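Trying Out a Second Gripper Without Losing Your Whole Afternoon

So you've got an arm that already works with one gripper, and now there's another one on the bench that you want to try. Maybe it's faster, maybe it's just cheaper (ours was both, at least on paper). I've done this swap more times than I'd like to admit, and I've settled into a routine that gets me a fair comparison by dinnertime. We had the Mutport two-finger gripper on our arm for most of last year and I wanted to see how the Brendico would do on the same parts.

Step 1. Get your baseline first

Please don't take the old gripper off yet! Run it today, on the same parts, with the same program you plan to use later. I used my numbers from January once and spent an hour chasing a difference that came from a changed speed setting. I do 270 picks per gripper, which takes us through one long coffee and one short one.

Step 2. Clamp everything down

Your bin needs to stay put. A sheet-metal bin on a wooden base is fine, but put a bar clamp on the corner and give it a good shove before you start. If it moves for you, it'll move for the arm.

Step 3. Sort out the hoses and cables

This is where I lose the most time. Leave enough slack at the wrist for the full turn, then jog the last joint slowly through its whole range by hand, both directions, and watch the bundle. I like a generous loop around the joint and a cable tie farther back on the forearm. Miroslava Šimek, who taught me most of this, leaves her loops even bigger than mine — and she has never pulled a connector out, so make of that what you will.

Step 4. Teach the approach height

Bring the gripper down over the bare floor of the bin, well away from any part. Go slow for the last stretch. I stop, write down the height, back off and come in again from the other side. 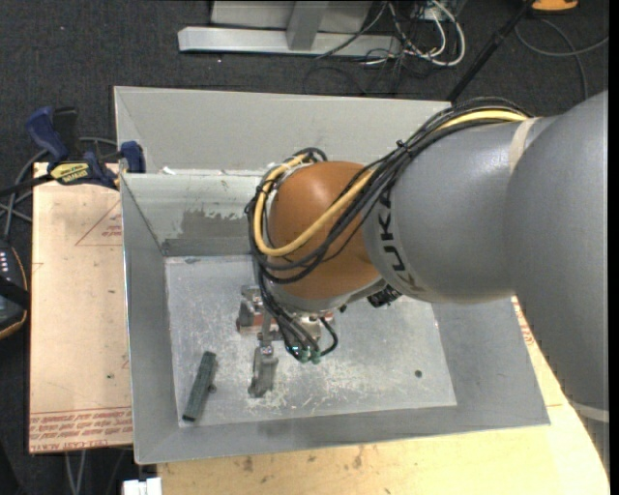
Finger down near the bin floor, with a long block lying to the left of it.

Start with a single part in an awkward position, diagonal if you can, near a corner or a wall. Straight parts in the middle make every gripper look good. The Brendico fingers were happy in the open and a lot fussier near the sloping sides, where I had to change the approach angle by 7 degrees before I got a clean grab.

Step 5. Run it and write down the misses

Same parts, same speed, same order. For each miss I note whether the finger hit the wall, slid off, or closed on nothing. I keep this in a plain spreadsheet and it has saved me from my own memory over and over.

Closing time matters too. I measured 510 milliseconds for the Mutport and roughly 900 for the Brendico with our air supply, so "faster" went out the window pretty quickly. A short, fat hose would probably help and I haven't tried it yet.

Step 6. Swap back and repeat a few picks

Put the first gripper back on and run a handful of picks. If they don't match your baseline, something else changed while you were busy (a loose clamp, a bumped bin) and you'll want to find it before you trust any of the results.

We kept the Mutport on for the bin work. The Brendico is going over to the flat trays next, and I'll add those numbers to this page once I have them.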